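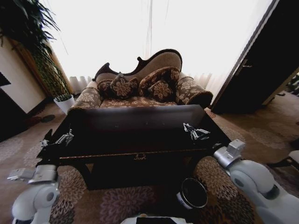 06/11/2023, workshop notebook, Orley sitting room job

Coffee table first. Near-black, glossy, deep apron with a line of brass-colored trim and a small ornate keyhole plate in the middle of it. I have been through the Zulitz box of odd keys, 13 of them, and none goes in. Three go in halfway, which is worse. The client would like it to lock. What one locks in a coffee table was not discussed.

Top wiped down with the soft cloth and the weak soap mix. No wax yet. The gloss shows everything, fingerprints included, mostly mine. If anybody else does the second pass, go with the length of the top and keep the cloth off the trim. The last time we polished trim in place (Witkowska job, March) we spent a day getting white paste out of the groove with toothpicks.

Carved sofa next. Frame only, upholstery goes on a separate quote. The scrolls on the back hold dust the way a gutter holds leaves. Dry brush, small one, then the vacuum with a sock over the nozzle. Budgeted 165 for the sofa and I would like to apologize to whoever wrote that number, except I wrote it. Call it 300 next time and let them haggle.

The tan cushion stays with the sofa. Tag it anyway. We all remember Jastileck and the cushion.

Light: sheers stay closed while we work. I wanted them open for the carving and got a stripe of glare over the tabletop that made it impossible to tell a scratch from a reflection. Closed, it's flatter and kinder, and I found two real scratches by the back edge that I had been politely calling reflections.
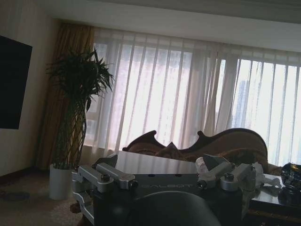 Does the braided bamboo have to be moved before we pull the sofa out?
Move it first, pot and all, over toward the door side, and lift it by the pot. The braid looks like a handle and isn't one.

Still to do: ask about the key again, coil up the loose cable on the carpet under the TV wall before one of us finds it with a foot, and order more of the small brushes, size 17, the ones that shed less.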